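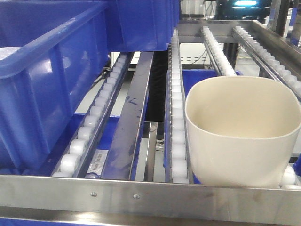 扎西克仓流利式货架整理项目进展报告
报送：斯卡斯特（Skaster）运营部
编制：Orhun Soylu
日期：2024年9月5日

一、本期工作范围
本期工作集中在拣选区不锈钢流利架的滚道复位、蓝色周转箱归位及地面通道清理。项目自二月立项，共分5个阶段，目前处于第4阶段。资金使用未超出批准额度，无追加申请。

二、货架与滚道
滚道逐条检查，内容包括滚轮转动阻力、钢槽固定点和前端挡边高度。滚轮卡滞主要由纸屑和标签残胶引起，清理后复测。更换滚轮64只，全部为白色塑料件，规格与原件一致。隔条表面的手写笔迹尚未清除，现用清洁剂效果不足，待Tokgöz提供替代品后处理。前端条码标签的粘贴位置不统一，部分贴在钢槽旁侧，扫描角度受限，拟在下期统一移至前横梁正面。

三、周转箱归位
蓝色周转箱按层位放置，箱口朝向通道，随层板前倾。待归位的箱子先放在不锈钢推车上，再按架位清单逐层上架。推车下层承载较大的箱子，上层用于临时周转。 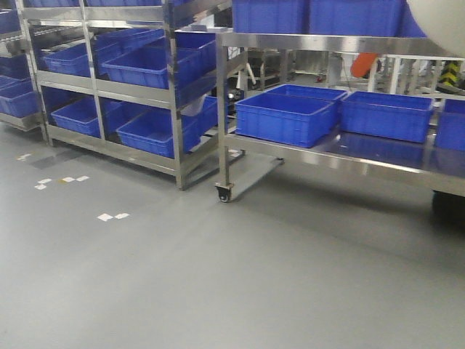 底层的归位速度低于中层，操作人员需弯腰对准滚道，箱底偏斜时须重新放置。已要求上架时先落后缘，再放前缘，试行情况将在下期报告中列出。米白色方形容器与蓝色箱共用货架的问题仍未解决，两者底部尺寸不同，混放时滚道间距难以兼顾。Melahat Kaplan建议为其单设一列，方案正在测算。

四、地面与通道
作业区为灰色环氧地坪，以黄色标线与步行通道分隔。地面存在轻微擦痕，未列入本期修补范围。货架前方的白色小块地面标记需与新的架位图核对，与新图不符的予以清除，其余重新粘贴。工作台的位置暂不调整，待推车转弯半径复核后再定。 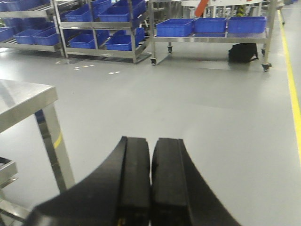
Tülin Duman在审阅意见中写道：地面标记应先于架位标签定稿，否则推车停放点会二次变动，标签也要重贴。请在下期计划中调换这两项的顺序，并注明由谁确认架位图的最终版本。

五、对审阅意见的处理
意见已采纳。下期先完成地面标记核对，再统一标签位置。架位图最终版本由Yiğit Aksoy确认，Arkavard负责打印，首批标签数量为1,000张。

六、待批事项
1. 米白色容器单列存放方案的测算工时。
2. 清洁剂替代品的小批量试用。
3. 推车转弯半径复核期间，相邻通道的临时封闭。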